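Protari 项目第三次进展报告：Gornelham 开放日及其后续

提交给：Cutitham 资助计划，Stavros Kourkoulas
撰写：Niall Mowat
2020年11月
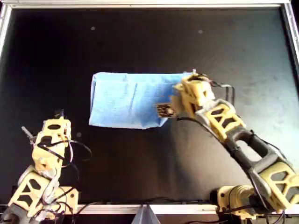
开放日有没有达到当初申请书里写的目的？

大部分达到了。申请书要求我们把双臂折叠系统拿到公众面前，让它在非实验人员围观的条件下连续工作，并收集观众的意见。系统拿出去了，也连续工作了，观众的意见多得超出我们的整理能力。没有达到的是“由观众自带织物进行折叠”这一项，原因写在第三节，读的时候请宽容一些。

一、背景，以及与上次报告的差别

上次报告里我写过，系统“预计将在秋季具备公开演示的条件”。Stavros 在回信里问，“具备条件”的具体标准是什么。我们为此开了一次会，会上得出的标准是：Donnie Gourlay 可以离开房间去倒一杯茶，回来的时候两只手臂还在原来的位置上。九月底这条标准第一次通过，十月里又反复通过了几次，茶也喝了不少。

硬件方面与上次相比变化不大。手臂的主要结构件仍然是我们自己打印的，浅黄色，镂空的三角格子。有评审意见认为这个颜色“不够专业”，我们讨论过换成灰色，后来发现库房里还剩下很多黄色耗材，讨论就结束了。台面换成了黑色哑光的，浅色的布放上去轮廓比较清楚，相机这边省了不少事。代价是上面落一点灰都看得见，开放日当天至少有一位参观者好心地伸手帮我们擦，当时手臂正在运动。关于这件事，见第四节“安全”。

软件方面，Blair Yule 把抓取和折叠两段程序合到了一起，组里管合并后的版本叫 Tosh。名字的来历我问过，没有得到可以写进报告的答案。Tosh 与旧版最大的不同，在于它会在动手之前先看一眼布的边在哪里。旧版的做法是假定布在它应该在的地方，这种乐观态度在实验室里很管用，出了实验室就不行了。

二、当天的安排

开放日借用了 Gornelham 社区学院一楼的木工教室。选这个地方是 Alasdair Halliday 的主意，理由是地面平、插座多、门够宽。三条都属实，只是他没有提到教室里有一台集尘机，与照明接在同一个开关上。我们开灯，它就开始吸。上午的第一件工作因此变成了找人把它单独关掉，学院的电工来得很快，态度也好，只是看我们的眼神像在看一群把洗衣房搬错了楼的人。

受防疫规定限制，参观者按预约分批进场，全天共四场，每场之间留出通风和擦拭的时间。签到簿上最后是 189 人，其中包括一位走错门来取书的先生，他听完了整场讲解，还填了意见表，所以我们把他算进去了。

每场的流程如下：Alasdair 先讲一段，说明为什么要花公共的钱教机器叠毛巾；接着由系统折叠一块布；然后是提问；最后参观者可以走近隔离线看手臂，但不能越过。Alasdair 的讲解原定很短。第一场他讲得很短。到了下午，他已经开始谈纺织业的历史了，Blair 只好在后排举起一张写着“布”的纸。

演示用的是浅蓝色的布，尺寸接近一块小毛巾。程序先把布对折，再由右臂去捏住一端，做整理的动作，左臂在这一步里让开等着。参观者最关心的正好是左臂。几乎每一场都有人问，那一只为什么不帮忙。Donnie 给出的标准解释是，两只手臂同时靠近一小块布时，路径规划的计算量会上升，碰撞的风险也会上升，所以在这个步骤里让一只手臂等待更稳妥。有位带着两个十来岁孩子来的母亲说，她家里也是这样安排的。

三、演示的结果

我知道 Stavros 会先翻到这一节，所以尽量写得直接。

使用我们自己准备的布时，系统表现稳定。所谓稳定，意思是观众看得出来它在叠东西，而且叠完以后的东西看得出来是叠过的。边角对得齐不齐，要看布的来历。新布有点硬，捏起来的时候一整片跟着走，效果最好。洗过很多次的布会往下塌，夹爪捏住一端提起来，中间就鼓出一道褶，后面的动作把这道褶压得很整齐，于是我们得到一块叠得很规矩、中间带着一道褶的布。Blair 认为这算成功。她母亲那一天也在场，认为不算。我们把两种看法都记下了，建议下一阶段在评价标准里采用她母亲的看法，因为更严格，也更接近将来真正要用这套东西的人。

夹爪的指垫需要单独说几句。指垫是消耗件，原来以为可以撑过全天，到第三场开始打滑，布提到一半就慢慢往下溜。溜的过程很平稳，有几位观众以为是设计好的，还鼓了掌。Donnie 在场间换了一副，第四场恢复正常。换下来的那一副我们带回去看了，表面磨得发亮。教训是备件要多带，另外不要急着纠正鼓掌的人。

“观众自带织物”这一项，我们在预约邮件里写的是“欢迎带一件小的、干净的织物”。现在回头看，“小的”这个词应该写得再具体一些。收到的东西里有手帕、洗碗布、一条婴儿围兜、一只单独的袜子和一条双人床的床单。床单的主人很坚决，说既然叫折叠系统，就应该能折叠她最不想折叠的东西。从需求调查的角度看，这句话比我们在申请书里写的那两页需求分析都要好，我已经征得她同意在这里引用。床单没有上台，它比台子大。

手帕上了台。第一块手帕是白底带花边的，Tosh 看到花边以后把布的边缘判断到了别处，右臂于是很有把握地捏住了旁边的空气，提起来，折过去，再放下，动作非常漂亮。教室里安静了一会儿。第二块手帕是深色的，放在黑色台面上，对系统来说基本上等于没有放。之后我们停止了这一项，改为请参观者把带来的东西放在旁边的桌上，由 Blair 逐件讲解为什么机器叠不了。这个环节很受欢迎，在意见表里的得分高于正式演示，我想如实报告这一点，同时希望它不会影响下一期的拨款方向。

关于袜子，我们没有结论。

四、安全

没有发生伤害事故。前面提到的那位伸手擦台面的参观者，手停在离手臂还有一段距离的地方，Donnie 按了急停，手臂停了，参观者也停了。双方都没有碰到对方。参观者道了歉，Donnie 也道了歉，两个人互相道歉的时间比急停复位的时间长。

事后我们检查了隔离线。隔离线是贴在地上的胶带，只管得住脚。木工教室的地面常年有细木屑，胶带到中午就翘了边，连脚也不太管得住了。下次使用带底座的立柱和拉带，Alasdair 已经问到可以从学院礼堂借，条件是用完要按原来的颜色顺序放回去。

另外一个问题是线缆。手臂上的线是沿着连杆走的，有几处为了给关节留余量，绕成了比较大的圈。实验室里看惯了不觉得，参观者里有一位退休的电气检验员，隔着线站了很久，最后问我们这些圈是暂时的还是长期的。Blair 说是暂时的。他问暂时了多久。这个问题列入了下面的待办事项。

五、参观者的意见

意见表是匿名的，我们原样录入，只改了几个错字。下面挑一些有代表性的。

“比我想的慢，但是比我丈夫快。”

“声音比想象中小。我以为会更吵一些，集尘机倒是挺吵。”

“请问以后能不能熨？”

“小朋友很喜欢，回家以后把毛巾都拿出来了，没有一条叠回去。”

“讲纺织业历史的那位先生应该再多讲一点。”（Alasdair 要求我把这一条放进来，我没有查证笔迹。）

“我母亲有关节炎，叠大件最困难，小毛巾她自己可以。希望你们先做大的。”

“我没弄懂为什么要两只手臂，后来看我自己叠衣服，弄懂了。”

最后两条值得认真对待。申请书把目标用户定为手部活动不便的居家老人，而我们选小毛巾作为起点，理由是小毛巾好叠。对机器来说好叠的东西，对人来说往往也好叠，难的地方两边碰巧也是一样的。这件事在立项时有人提过，会议记录里能查到，提的人是我，反对的人也是我，因为当时台子已经订好了。现在有来自现场的意见作依据，建议在下一阶段把枕套列入测试范围。枕套比床单小，比毛巾大，而且有一个口，Blair 对这个口已经表示了担忧。

还有一类意见是关于讲解的。不少人希望知道机器“在想什么”。我们在旁边放了一台显示器，上面是 Tosh 的状态输出，滚得很快，字很小，全部是缩写。一个孩子问他父亲上面写的是什么，他父亲说写的是机器在算账。Blair 答应做一个给人看的界面，只显示“在找边”“捏住了”“在折”“等一下”几种状态。目前“等一下”已经做好了。

六、费用

开放日的预算在总预算中单列。实际支出为 2346 英镑，比批准的额度略高一点，超出的部分由项目自己的杂项承担，不需要追加。主要支出是运输、场地保险、消毒用品和备件。备件里最贵的一项是一个关节电机，当天没有用上，Donnie 坚持要带，他的看法是带了就不会坏。这种方法无法验证，但是当天确实没有坏，所以我们也没有立场反对下次再带。

场地本身没有收费，学院只要求我们恢复原状。恢复原状包括把工作台推回原位和把地面扫干净。扫出来的木屑里，属于我们的部分很少，但我们都扫了。

茶点原本有预算，因为防疫规定没有办成，款项未动。Stavros 在事前的邮件里提醒过茶点一项可能不会通过，我在这里确认，它确实没有发生，不存在任何茶点。Donnie 的茶是他自己带的。

七、进度与偏差

折叠程序合并已完成，比计划晚。晚的原因在上次报告里写过，主要是夏天实验室进不去，Blair 在家里用一条茶巾和两把烤箱夹子模拟了几个星期，得出的一些参数至今还在用。

公开演示已完成，即本报告内容。

自带织物测试部分完成，按“部分”的最宽松的解释。

耐久测试未完成。计划是让系统连续工作并记录指垫磨损，开放日等于替我们提前做了一小段，结果不理想。指垫的新材料已经在试，有一种抓得很牢，牢到布放不下来。另一种放得下来，但是抓不起来。我们在找这两种中间的东西。

用户访谈刚刚开始。开放日之后有 11 人留下联系方式表示愿意参加，其中那位带床单的女士是第一个回电话的。访谈改成电话进行，由 Alasdair 负责，我已请他控制时长，并把纺织业历史留到最后。

八、下一阶段的工作

第一件是重新布线。那些线圈要收短的收短、该固定的固定，由 Donnie 做，做完拍照寄给那位退休的检验员，他留了地址，说愿意看。

第二件是让 Tosh 认得花边和深色的布。Blair 提出可以换一块浅色台面来对付深色的布，但浅色的布又会看不见，她接着提出可以准备两块台面，由操作员按布的颜色更换。我请她再想一想。她现在的方案是改照明，黑色台面在侧光下有一片会发灰，正好可以趁这个机会一起处理掉。

第三件是枕套。先做干的、平的、没有扣子的，之后再说别的。

第四件是第二次公开演示，初步考虑放在一月，规模比这次小，地点未定。Gornelham 方面表示欢迎我们再去，并且主动提出把集尘机的开关改掉。如果届时规定不允许聚集，就改为网上直播。直播的好处是没有人能伸手擦台面，坏处是网络另一头的人会以为手臂停下来是画面卡住了。左臂等待的那一步尤其容易被误会，我们打算在画面一角打上“等一下”，也算把已经做好的那个界面用起来。

九、需要资助方答复的事项

请 Stavros 确认以下几点，方便的话在月底以前。

枕套是否属于批准的“小件家用织物”。我们认为属于，批准文件里没有定义，附录里举的例子是毛巾和餐巾。

未动用的茶点款项能否转到指垫材料一项。两者在会计科目上距离较远，但都属于消耗品。

是否同意把 Blair 的“逐件讲解为什么叠不了”列为正式的公众活动内容。如果同意，我们需要给它起一个更好听的名字，目前征集到的名字都不适合印在海报上。

第二次演示时您是否到场。上次您在最后一场站在后排，那一场指垫是新换的，布也是新的，我不希望您由此得到过于良好的印象。如果您能来看一场旧布的，对双方都公平一些。

附件另寄：意见表全文、支出明细、急停记录一页。急停记录上的茶渍是后来弄上去的，不影响阅读。

Niall Mowat
Protari 项目协调人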